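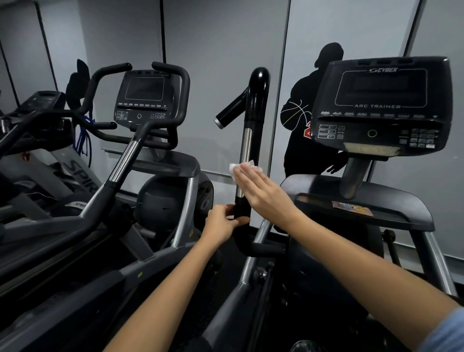

One hand wipes, the other keeps the pole steady: gym cleaning as training material.

Before a robot can clean a gym, somebody has to show it what cleaning is. In Prirndale this work begins at 5:30 in the morning, and it looks very much like ordinary cleaning. A person goes from machine to machine with a wipe and a small camera on the head. The camera looks where the person looks, and it sees mostly hands.

The project belongs to Lernau, a small firm that builds learning software for service robots. Its first customer is Forker, which runs gyms and wants a robot that can do the night cleaning by itself. For this the software needs examples, and every example must come from a real person doing a real job. The plan asks for 100 recordings of each type of machine.

I spent two mornings with the team in November. I had expected something more technical. What I heard instead were long talks about grip. A moving arm on a cardio machine gives way when you push on it, so the person must hold it with one hand and rub with the other. People do this without thinking. The software has no such habit, and it can only get it from recordings where both hands stay in view.

This is the reason for the first rule of the project: look at what you wipe. It sounds easy, but a person who has cleaned for years looks already at the next machine while the hand is finishing the last one. Those recordings are marked and put aside. The new people, who are slow and a little nervous, often give better material in their first week.

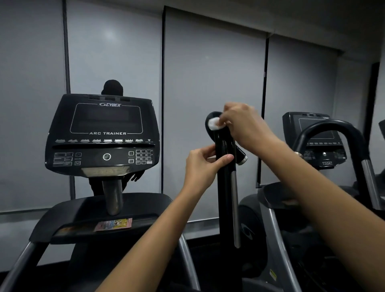 The second rule is about variety. If all the recordings show the same cloth and the same way of holding it, the software learns one narrow movement and fails when something changes. So the people are asked to work from both sides of a machine, and to begin sometimes at the top of a handle and sometimes at the bottom. They should not pretend, however. When a spot needs a second pass, they make it, and the second pass stays in the recording.

After the morning session the files go to the office on Cherkaoui Street, where 4 reviewers watch them at half speed. They write down where each action starts and where it ends: reach, hold, wipe, let go. The border between "hold" and "wipe" gave them trouble for weeks — the fingers often move before the cloth does. Now they take the first movement of the cloth as the start, and the older files are being corrected by hand.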